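4.2. Incentivos fiscales y retención del gasto de rodaje

El programa de incentivos de Vesora reembolsa una parte del gasto audiovisual realizado en la región, siempre que la producción acredite un mínimo de 30 jornadas de rodaje o de posproducción. La norma no distingue entre largometraje, serie y documental, lo que dificulta la comparación con regímenes anteriores, en los que el documental tenía una línea propia. Para este apartado se han revisado los expedientes cerrados de 506 producciones, con un total de 3.216 contratos de servicios asociados. Se excluyeron los expedientes con recurso pendiente y los de coproducciones cuyo socio mayoritario no había depositado cuentas.

La variable dependiente es la proporción del gasto declarado que permanece en proveedores con domicilio fiscal en la región. Siguiendo a Nyberg y Kemeys, se considera retenido el pago a un proveedor local solo cuando este no subcontrata a su vez más de la mitad del servicio. El criterio es restrictivo – deja fuera, por ejemplo, buena parte del alquiler de cámaras e iluminación –, pero evita contar dos veces las facturas de intermediación.

Los resultados muestran una retención desigual por partidas. Alojamiento, transporte y manutención se contratan casi siempre en un radio de 100 kilómetros del lugar de rodaje. Los servicios técnicos especializados siguen el patrón contrario: las productoras que ruedan en Flullildale traen el equipo desde Ronar, incluso cuando existe oferta local equivalente. La diferencia se mantiene al controlar por presupuesto y por duración del rodaje, y se atenúa en las producciones que repiten en la región. El mantenimiento y la reparación de equipos, que los expedientes agrupan bajo el epígrafe de material electrónico y cableado (figura 3), presentan la dispersión más alta de toda la muestra.

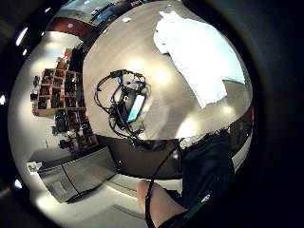
Figura 3. Dispositivo electrónico negro con cables sobre una mesa gris.

Según Soledad Godoy, la dispersión de este epígrafe se debe ante todo a la forma de facturar: los talleres pequeños emiten una sola factura por temporada y la productora la imputa al expediente que tiene abierto en ese momento. Godoy sostiene además que el umbral de jornadas favorece a las series y que un mínimo expresado en gasto sería más neutral. La primera observación es compatible con nuestros datos, pues al agregar las facturas por año la dispersión se reduce de forma apreciable. La segunda no puede contrastarse con la muestra disponible, que no recoge las solicitudes rechazadas.

Queda por estimar el efecto de las ayudas municipales, compatibles con el reembolso regional desde la última reforma. La base Ekanayake las registra por beneficiario y no por título, de modo que su asignación a cada rodaje exige los supuestos que se detallan en el apartado 4.3.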